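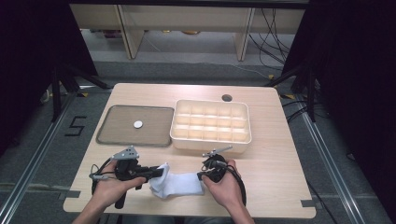
What happens to hand sorters when part of their work is given to a machine?

At the site we studied they kept their jobs, but the jobs were divided differently: less time at the sorting line, more time making and checking the recordings the machine is trained on, and a new set of disagreements over pace, pay and who decides when a garment has been handled properly.

4. Findings: the recording table

4.1 From the line to the table

Rodrigues runs a workwear and small-garment laundry in Corkton. Before the project began, socks, gloves and caps came off the dryers into bins and were sorted, paired and bagged by hand along one wall of the finishing room. The small-garment section had 44 people on its payroll, of whom 30 agreed to be interviewed. The machine supplier, Clandix, was contracted to deliver a two-armed sorting cell under the product name Jomasano. The contract left the supply of training material to the laundry, and management decided that it should come from the people already doing the work.

What this meant in practice was that sorters were taken off the line in turns to work at a table with a hand-held gripper in each hand. They picked up single garments, straightened them, turned them and put them down again while the movements were recorded. By the end of December the section had produced 2,431 recordings that passed review. We don't have a reliable figure for those that did not, as rejected recordings were deleted from the shared drive and the log kept only the accepted ones.

Most of those we interviewed described the change in terms of their hands. On the line, sorters work quickly and mostly without looking. They feel for the heel and the cuff and know from the thickness of the knit which customer's bin a sock belongs in. With the grippers they could no longer feel the fabric and had to watch what they were doing. Nuria Assefa, who had been in small garments longer than anyone else we spoke to, put it this way: "I know a sock with my eyes shut. With those things I have to look at every one like I never saw a sock before." She did not mind the table work, and asked for more of it in the winter, when her wrists hurt. She did mind that she was slow at it and that the newer workers were not.

The reversal of standing came up in many interviews. Speed on the line had been learned over years and was respected. Speed at the table was learned in a few shifts, and the workers who picked it up fastest were often those with the least time in the section. Supervisors began to ask the newer workers for advice on how to approach a difficult garment with the grippers. Several of the older workers said they had no objection to this in itself but noticed that the reasoning behind the advice was sometimes wrong. A new worker might show how to lift a sock cleanly by the toe, for example, when anyone on the line would have taken it by the cuff so that the next person could pair it.

4.2 Who says it was done right

Recordings were reviewed in two stages. The first reviewer was another member of the section, who watched the recording and marked it as accepted or rejected. The second was a Clandix employee working remotely, who could overturn the first decision. The criteria were set out on one page. A recording was to be accepted if the garment was picked up, moved and released in the manner described for the task, with no drops and no long pauses.

Arnulfo Ayala did first-stage review for most of the period we observed. He told us that the page was clear and that it didn't help with the cases he spent his time on. A garment could be put down flat and still be put down badly, with the cuff tucked under where a sorter would have to dig for it. Another could be dropped and caught in a way that any supervisor on the line would have been happy with. He accepted some of the second kind at first, and had them overturned. After that he rejected them without watching to the end.
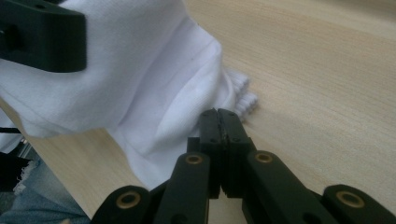 Disagreement between the two stages was most frequent over attempts at the cuff. Line workers are taught to start there, and they carried the habit over to the table, although the cuff of a crumpled garment is a small target for a gripper and often lies to one side of it. Reviewers saw these attempts from the tool's own viewpoint as well as from overhead. Figure 2 gives the tool's view: the two fingertips are closed against each other with no fabric between them, and the ribbed cuff is just beyond the point where they meet. A reviewer looking only at that moment has no means of telling a missed pick from a worker getting into position. The page of criteria did not mention the difference, and the two stages handled it differently. Ayala and the other first-stage reviewers played the recording forward and tended to forgive one closing on nothing if the next one was good. The remote reviewers counted each as a failed pick. Workers whose recordings were overturned for this reason were told only that there had been a "grasp error," and some of them stopped going for the cuff.

We consider this a change in working knowledge as much as a matter of data quality. The rule about the cuff exists for the benefit of the next person in the chain, who needs to find the opening quickly. In the recordings there is no next person. The garment is put down, the recording ends, and the worker clears the table and starts again. Aishwarya Sastry, a shift supervisor, noticed in the second month that two of her sorters had begun to take socks by the middle on the line as well. She corrected them, and then raised it with the project lead as a cost of the rotation that had not been planned for.

4.3 Pace and pay

Line work at Rodrigues is paid by the hour with a bonus for bags completed above a set number. Table work was paid by the hour only. In the first weeks a worker who was rotated to the table for half a shift lost the chance of a bonus for the whole of it, as the threshold was not adjusted. This was the complaint we heard most often, and it was settled sooner than any other. From 22nd January the bonus threshold was reduced in proportion to the time spent at the table.

The settlement left open whether there should be a bonus for recordings. Management proposed one and the workers' representative, Ilango Hegde, argued against it. His position was that a bonus would push people toward the easiest garments and the shortest movements, and that the resulting machine would then be blamed on them. He also pointed out that a worker has no control over the second reviewer. Opinion among those we interviewed was split. Younger workers and those quick with the grippers mostly wanted the bonus. Others said that the table was the only part of the shift without a number attached to it and they wanted it left alone. At the time of writing no bonus has been introduced.

A smaller matter, though it took up a good deal of time in meetings, was talking. On the line people talk throughout the shift. The overhead recording did not store sound, but it took months for everyone to be told so, and in the meantime many people worked at the table in silence. Two of them said they had come to like it.

4.4 What workers expected of the machine

We asked each person what they thought the sorting cell would do when it arrived, and whether the recordings had altered their view. Before their first turn at the table, most had assumed that it would take over the whole of small garments. Afterward they were more specific. They expected it to manage single plain items on a clear surface and to struggle with anything inside out, knotted or stuck to its neighbor by static. They based this on what they themselves had found hard with the grippers. Some thought the engineers underestimated how much of a normal bin was made up of such items.

Ea Vigfúsdóttir, who manages the project for Rodrigues, agreed with that estimate and has since asked for tangled and inside-out garments to be included in the recordings. Her reasons were partly commercial. If the cell handles only the plain items, the hand line is left with the difficult ones, and a bag threshold set on a normal mix will no longer be reachable. Sorters had made the same point to us in the first round of interviews, before it came up in any planning document we have seen. Several added that the plain items are also a rest. A sorter who gets a run of easy pairs can look up, stretch, and talk to whoever is beside her, and a line made up only of hard cases would be a different job under the same name.

We found no one who believed that their own recordings could be picked out in the machine's behavior later on. Three people said they would have liked that. Assefa asked whether the names were kept with the files. They were replaced by worker codes before the files left the building, and the list of codes is held by Vigfúsdóttir. The question of how long it will be held was not covered by the consent form, and we return to it in Section 5.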